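About Us

Hi, I'm Shirley Bickerstaff, and I run Jundeo. We write the house rules that small shops and schools follow when they put a robot arm on a table and people start working next to it. We don't build arms and we don't sell them. We write down how to behave around them, we try every rule on our own bench first, and then we come out and teach it.

I started the company one February after a packing job at Zustitz, where the safety binder ran to 110 pages and lived on top of a filing cabinet. I asked if I could have a go at a shorter one. They said sure! It took me far longer than I'd promised, but people read it, and two of the shift leads asked for copies to take to their next jobs.

What we work on

Most of our bench time goes to plain pick-and-place with toy fruit and vegetables. They're cheap, they come in awkward shapes, and you can drop a pear all afternoon without upsetting anyone. Every rule in our handbook gets tried with something like a banana and a bowl before a customer sees it.

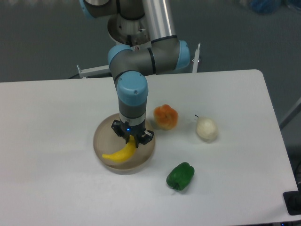 The house rules

The handbook is called Erkura and it has 79 rules in it. I know, I know — that sounds like a lot, but plenty of them are one line long. A few that come up on nearly every visit:

Keep the tabletop for the parts you're working with. Coffee goes somewhere else.

Know what your indicator lights mean on your own model, and tape the list up where you can read it standing.

Hands stay out of the reach area until the arm is stopped and you've said "stopped" out loud.

Going down into a bowl, slow the arm before the fingers get to the rim.

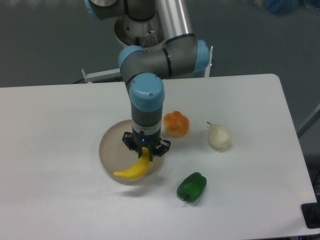
Do we need a written rule for a job this small?

We think so, even if it fits on one index card. Small jobs get handed to whoever is free that day, and the card is what gets handed over with them. Put the name of the person who can change the rule at the bottom.

Who we work with

Our longest-running customer is Tran, a parts shop that logged 4000 practice picks with our sheets before moving on to real stock (their idea, and I loved it). We also teach evening classes, and so far 96 people have finished the full course. If you'd like to join the next one, or just argue with me about rule twelve, drop me a line.

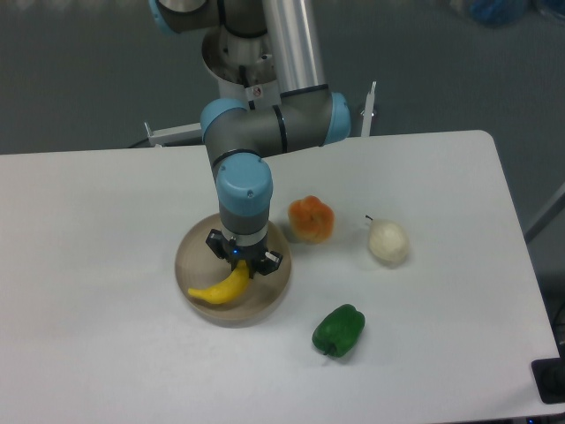 Bench practice with the banana and bowl

Page last updated 28 Jun 2024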